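Keeping the household's passwords and papers safe - tips from our kitchen table

Thursday, June 13, 2019

My brother-in-law, Geert Van den Broek, looks after the computers at Climberg, a small firm that makes garden gates, and every time he comes to dinner he asks to see our router. I used to laugh at him. Then in December our email account was broken into, and whoever did it sent everyone we know a very polite request for gift vouchers (my aunt nearly bought them, bless her!). So I have come round to his way of thinking, and I thought I'd write down what we do now, for anyone who runs a house and would like to keep strangers out of it.

Start with the email account, before anything else. Every shop and every bill you have online will send its "forgotten password" message there, so whoever has your email has the lot. Give it a password you use nowhere else. Ours is 4 ordinary words in a row with a space between each, at least 14 letters all told, and it is far easier to type than the jumble of dollar signs I had before. Don't pick the words from a song, and leave out the dog.
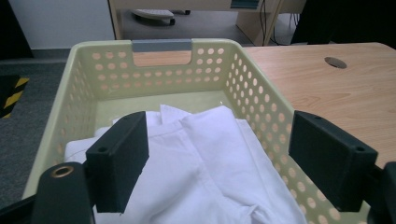

Once that is done, turn on the second step, where a code comes to your phone or an app. It's a nuisance for a week and then your fingers do it by themselves. You'll be offered a set of backup codes when you set it up. Print them, please, or copy them out neatly, and put them with the passports. I skipped this the first time, dropped my phone in a water butt, and spent a long afternoon proving to a website that I was me.

As for all the other passwords, we use a password manager, and I do recommend one if you can bear to learn it. But my mother won't hear of it, and she keeps hers in a little Bosman address book, under the letter of each shop, which Geert says is perfectly sensible so long as the book lives at home and never goes in her handbag. She also leaves off the last few letters of each one and keeps those in her head. I'm rather proud of her for that.

The router is the box most people forget. Ours is a Burier, and for years it had the password that was printed on its label, which any visitor could have read while hanging up a coat. Log in to it, change the administrator password (that's a separate thing from the wi-fi one) and look for the button that says automatic updates. While you're in there, make a guest network for visitors, and put the telly and any clever plugs on it too. Write the new administrator password down straight away. I mean it - you won't remember it in two years' time.

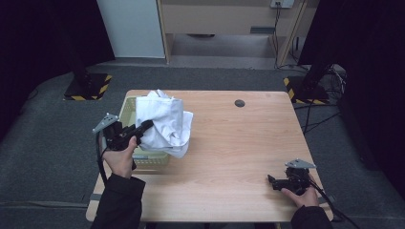 Have a clear-out of old accounts as well, one wet Sunday. I searched my inbox for the word "welcome" and got 1,357 messages, going back to a knitting forum I'd joined for a single pattern. Close the ones that hold your card details first and do the rest when you feel like it. I did mine over several evenings with the radio on, and quite enjoyed it.

Copies next. Photographs, the insurance papers, the children's certificates and so on all go on to a Jesta external drive once a month, and then the drive is unplugged and goes in the drawer. It must be unplugged! If something nasty gets on to the computer it will happily scramble anything that's attached. We keep a second copy at my sister's, and she keeps hers with us, swapped at birthdays.
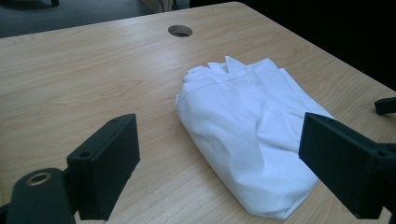

How often should I change my passwords?

Only when you have cause to, such as a shop writing to say its records were stolen, or a sign-in you don't recognise. A long password that you use in one place can be left alone for years.

One more thing, about telephone calls. If somebody rings to say your computer has a fault, put the phone down, however nice they sound, and make yourself a cup of tea. If you're worried it was truly the bank, ring the number on the back of your card, from a different phone if you have one. We have a family word too, for any message that asks for money in a hurry, and the children thought of it, so it's very silly and I can't tell you what it is.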